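The Long Weekend That Changed a Family Council

When Hedvig Tangen took over as head of the Velness Family Council, she inherited four filing drawers, a mailing list of 255 members, and an annual meeting that most people admitted they attended for the pie. She is fond of pie herself, she told me over a very long breakfast, but she had bigger hopes for the group.
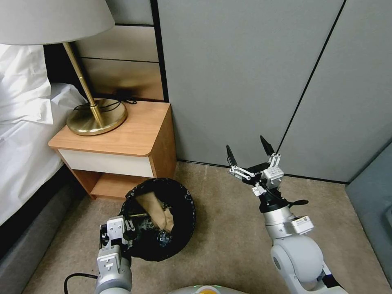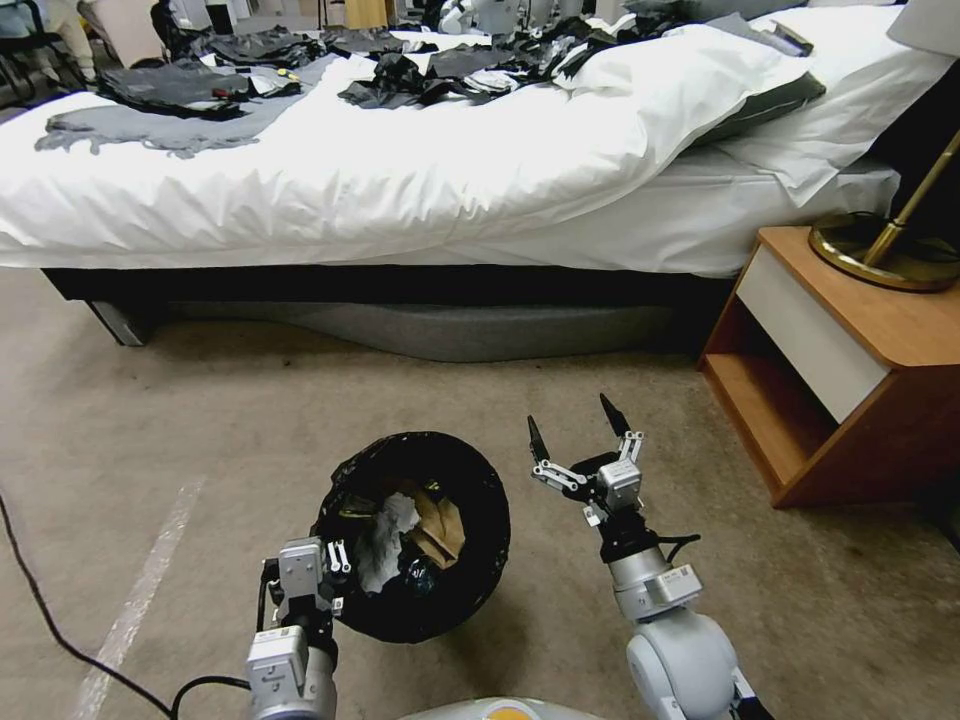

White bedding in both views, with a lamp on the nightstand in the first and dark clothing on the bed in the second.

The council brings together family counselors, teachers and researchers who study life at home, and for years its members mostly talked to one another. Then came October, and the gathering at Mangundap. Hedvig asked that every session include parents, grandparents or foster families, and that they be paid for their time just like any other speaker. There was some grumbling (there is always some grumbling, bless them), but 66 families signed up, and the board had to find a bigger hall.

What came out of it was a plain little policy, adopted on 11/2/22, which says that any new program the council backs must first be read and commented on by the kind of families it means to serve. The first to go through was Plandari, a home-visiting project for new parents. Seven families read the proposal and sent back pages of notes, mostly about visiting hours and who would watch the older children.

"I thought we had written it clearly," Hedvig said, laughing and reaching for the jam. "We rewrote nearly all of it!"

The revised version is out for comment until the spring meeting, and yes, she says, there will be pie.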